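Participants wanted: can a machine pack a box yet?

Gistent is looking for 40 people who pack, fold or sort things at work or at home. We want to know which of these chores a robot can already do, and which are still better in human hands.

You come for 2 hours to our room in Ferton. You do some simple tasks with cartons, then you watch two robot arms try the same and give your opinion – a hard one is also welcome.
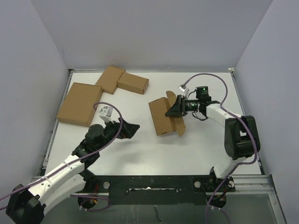
No technical knowledge is needed. We pay 50 euros and your travel by bus. Please apply by 2025-03-21.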